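Brusside Shared Workshop
Progress report to the Ustitz Fund for Community Engineering
Project: Low-cost hand-held grippers for learning household sorting
Submitted by: Lieselotte Bauerfeind, project lead
Date: Wed 15 May

1. Purpose of this report

This report covers work carried out under the Ustitz grant since the last submission in February. It sets out the state of the build, the recording sessions held in members' homes, spending to date, and the changes we ask the Fund to approve for the remaining period. The technical annex will follow under separate cover.

2. Status of the build

The workshop is building a small table-mounted arm that can sort soft and irregular household items into open containers. The arm is to be taught from recordings made by people working with hand-held grippers. The base, shoulder and elbow sections have been assembled and run under their own power. The wrist is still on the bench. The first wrist housing cracked along the bearing seat during load testing, and a thicker version has been printed and fitted. It has passed the static test but has yet to complete the full cycle test.

The finger geometry of the arm is being matched to that of the hand-held units. At the February review, the Fund's technical reader asked whether a mismatch in opening width would make the recordings less useful. We have since measured both and found that the arm opened less widely than the hand-held grippers. The linkage has been redrawn to correct this, and the new parts are being cut at the Kundov machine shop. Delivery was promised for the end of April and has slipped. Kundov has confirmed that the work is in progress, and we have asked for a firm date in writing.

Control software remains on schedule. The emergency stop circuit has been rewired at the request of the workshop's safety lead and now cuts power to all joints at once. The earlier arrangement left the base motor live for a short period.

3. Recording sessions

The original plan called for all recordings to be made at the workshop bench. After the first sessions it became clear that a bare bench with plain blocks gave results of little value. Under the change agreed in February, sessions have moved into ordinary rooms, with beds and sofas used as working surfaces and small personal items as the objects to be handled. Bead jewelry, hair bows and similar articles were added to the object list at that time.
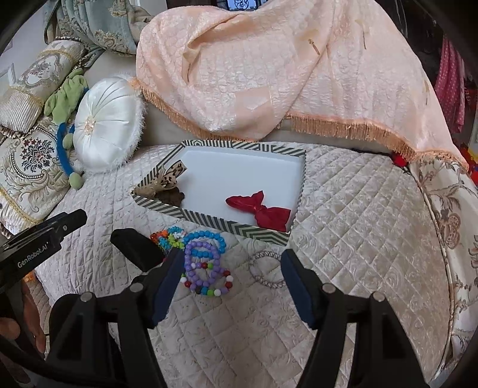

To date, 1,429 recordings have been accepted into the project set. Acceptance requires that the item be in view at the start, that the grip be complete, and that the item be released inside the target container. Of the recordings checked in the most recent review, 85 percent met all of these conditions. The main cause of rejection was an early stop, where the person recording ended the take before letting go of the item. The written instructions have been amended accordingly.

Flexible items continue to present the greatest difficulty. Bracelets placed close together tend to be lifted as a group, and fabric items change shape under the fingers. We do not propose to remove them from the object list. They are closer to the intended use than the rigid objects with which the project began.

4. Staffing and premises

The part-time electronics post was vacant for 3 weeks and has been filled. Bench space at Brusside is secured until the end of the grant period. Household participants have signed the consent form approved by the Fund, and recordings are stored on the workshop's own server with restricted access.

5. Budget

Spending is within the approved total. The line for printed parts is overspent as a result of the second wrist housing, and the travel line is underspent. Motor controllers were bought from Tsang at the quoted price. One unit arrived faulty and was replaced under warranty.

6. Requests to the Fund

We ask the Fund to approve the following:

Transfer of the unspent travel allowance to the printed parts line.

Extension of the arm demonstration deadline by 2 months, to allow for the late delivery of the linkage parts.

Permission to continue home sessions until the demonstration takes place.

7. Work planned for the next period

On receipt of the linkage parts, the wrist and fingers will be assembled and the full cycle test completed. Training on the accepted recordings will begin with rigid items, followed by hair accessories and then bracelets. The first supervised trials of the complete arm will be held at Brusside, and the Fund's technical reader is invited to attend. Proposed dates will be sent once Kundov has confirmed delivery.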